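January, shop notebook, started 9:14 with coffee still too hot to drink

Back room day, finally! I have been putting this off since the Brimdale job and the room has been getting smaller every week (or that's how it feels when you try to cross it with your arms full). Plan was simple: sort out the cables, find a proper home for the fan, and work out what goes on the dark table and what doesn't.

Started with the cables. Everything that isn't plugged into something got coiled and tied, over-under, the way Despina showed me, and into the Kartha crate. I did the black ones first and left the thin white ones for later, as they all run across the floor to somewhere and I wanted to trace each one before pulling. Good thing too – one of them was feeding the bench lamp Unathi uses.

Next, the fan. I like this fan. It's a plain pedestal thing with a round wire cage and it moves more air than the wall unit ever did, but the base takes up a silly amount of room and you always want it exactly where you're walking. For now it stays by the dark table. If it goes any closer to the window it blows the paperwork off the Vudska shelf, and I've picked that lot up once already this month. 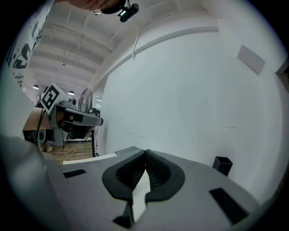 Despina Gavrilă says the fan should go on a wall bracket and be done with it, and that whatever we do with the white wires they need to come off the floor before the Praltatell delivery, tape or no tape. She would also like the table moved a hand's width out so you can sweep behind it.

OK, fair on the wires. I priced floor channel over lunch and it comes in 2 meter lengths, so I've put it on the list along with a bag of 200 clips (the bag of 500 is cheaper per clip but where would we keep it?). Not sold on the bracket. That wall is plaster over who knows what, and I'd want Emlyn to have a look with the stud finder first.

Tried the table further out. Sweeping is easier, yes, but then the door catches the corner, so it went back. Maybe turn it the other way round? Haven't measured.

Still to do:
trace the last white wires and label both ends
flatten the spare cardboard, keep the good boxes
ask Emlyn about the wall
order channel and clips
felt pads for the table legs, the floor is getting marked

Stopped at 4, broom is behind the door.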